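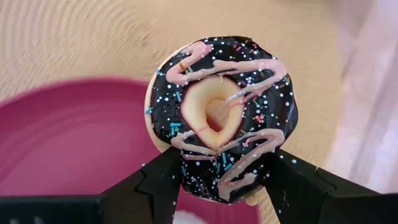 Baked or fried for the school fete?

brumby_baker
Posted 2026-08-05

Hi all, long-time reader, and I've finally got a question worth asking. I've put my hand up for the donut stall at our fete at the end of the month and we'll need more than 200. My mum always fried hers and I love them dearly, but the thought of hot oil next to a queue of excited kids has me waking up at night. Has anyone done a big batch baked, with a chocolate glaze? Do they still taste like a proper donut?

Jomel
Fried, every time, sorry love! A baked one is a muffin with a hole in it. Put a table between you and the kids and you'll be right.

Lalit Pant
I'd have to disagree with Jomel there — a yeasted dough bakes up beautifully if you don't let it dry out. I do mine at 200 degrees and brush them with melted butter the minute they come out. Let them cool all the way before you glaze, or it slides straight off (ask me how I know).

Jomel
Butter helps, I'll give you that. Still a bun, though.

sosa_kitchen
Can you freeze them unglazed, Lalit? I've got a christening coming up and only the one small oven.

Lalit Pant
You can, for 2 weeks or so. Thaw them on the bench under a tea towel and glaze that morning.

brumby_baker
Thank you both, you've been so kind. Trial batch this weekend, and I'll fry a few for Jomel's sake.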